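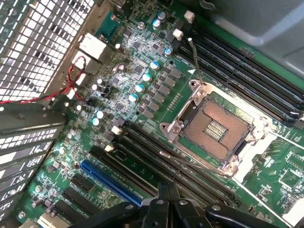 Mitent est un projet d'assemblage automatisé d'ordinateurs, mené dans l'atelier partagé d'Ernside. Il a pour objet le montage de pièces standard (processeur, barrettes mémoire, disque, carte d'extension) dans un boîtier de type tour, au moyen de bras robotisés. Ses plans et ses programmes sont publiés sous le nom de Prenutdale.

Historique

Le projet est lancé en février par Kagiso Lekota et Shufen Qiu, membres de l'atelier. La première version se limite à la mise en place de la mémoire. Le dépôt public est ouvert le 11 avril 2024 ; il compte alors 77 fichiers. Refilwe Joubert rejoint ensuite le projet pour réécrire la partie consacrée à la vision.

Matériel

Le boîtier, de marque Dell, est posé sur le flanc, panneau latéral retiré, sur des tables en profilés d'aluminium rainurés. Les pièces à monter attendent à gauche, dans un support gris à plusieurs logements. Deux types de préhenseurs sont employés : une main articulée noire et une pince à deux doigts parallèles.

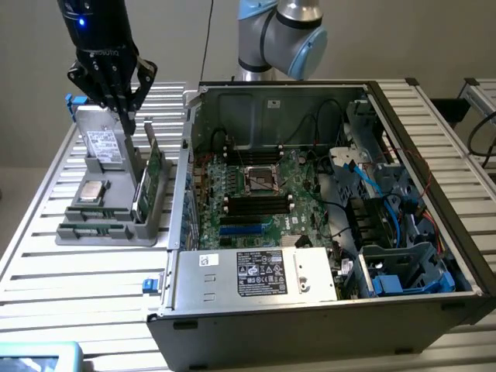
Main articulée au contact d'un disque de 2,5 pouces, dans le support de pièces.

Le support en est à sa version 6. Les logements des versions antérieures étaient plus profonds, et la main saisissait mal les pièces plates.

Déroulement du montage

Le processeur est monté en premier. Le socket est de type LGA : les contacts se trouvent du côté de la carte mère et se déforment facilement. Le levier de retenue doit être relevé avant la dépose du processeur, puis rabattu. Viennent ensuite les barrettes mémoire, la carte d'extension et le disque. L'ordre peut être modifié dans le fichier de configuration, où chaque étape porte un numéro.

Le journal du projet recense 1381 essais, toutes étapes confondues. Les échecs les plus fréquents concernent l'alignement des barrettes mémoire. 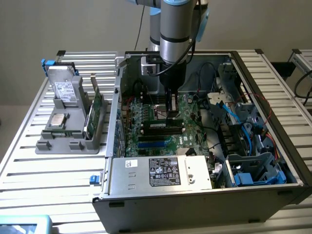

Selon Ryota Sugiyama, le choix d'un boîtier couché facilite trop la tâche, et la méthode ne vaudra pour un atelier ordinaire que le jour où elle fonctionnera sur une tour debout. Kagiso Lekota a répondu dans le dépôt que cette configuration n'était pas prévue.

Voir aussi

Robot collaboratif
Socket LGA
Atelier partagé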